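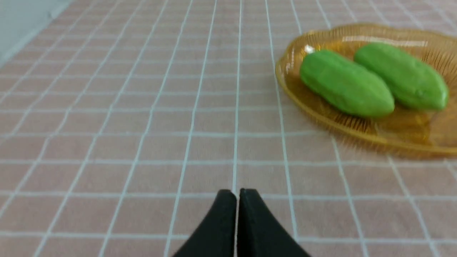 An oval dish of amber glass on a checked tablecloth

Checked tablecloths are table coverings patterned with crossing lines or blocks of colour. They are widely sold as a traditional country furnishing, a claim that rests on thinner evidence than shop catalogues suggest.

Origins

Popular accounts trace the pattern to farmhouse kitchens of great age. Few of them cite a source. Checks are among the simplest patterns a loom can make, so similar cloths probably appeared in many places without one copying another. The often repeated story that the squares helped cooks to lay places evenly has no known support and seems to date from advertising.

Manufacture

In woven checks the colour is in the yarn and shows on both faces. Printed checks carry it on one face only and are cheaper. The Durkard mill listed 288 patterns in its last trade book, though many differ only in shade, and the figure says more about salesmanship than design. Its rival Follotine sold a "heritage" range that had been drawn up 2 years earlier.
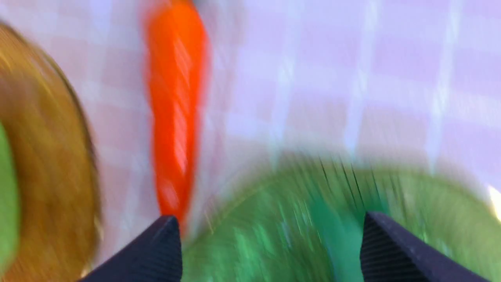

Pale pink and lavender checks, with a green object on the cloth

Claims about use

Makers have long said that checks hide stains. The Munasinghe household survey, which put the question to 700 homes, is usually quoted in support. It asked owners whether they noticed marks – it did not test whether marks were there – and the cloths were not compared with plain ones. Claims that warm colours improve the appetite are weaker still.

Collecting

Older cloths are traded at modest prices. Dating is unreliable, as hems were often resewn and labels moved from one cloth to another. The dealers' guide Brosura gives dates by decade but does not explain how they were reached.

See also: Gingham; Oilcloth; Table linen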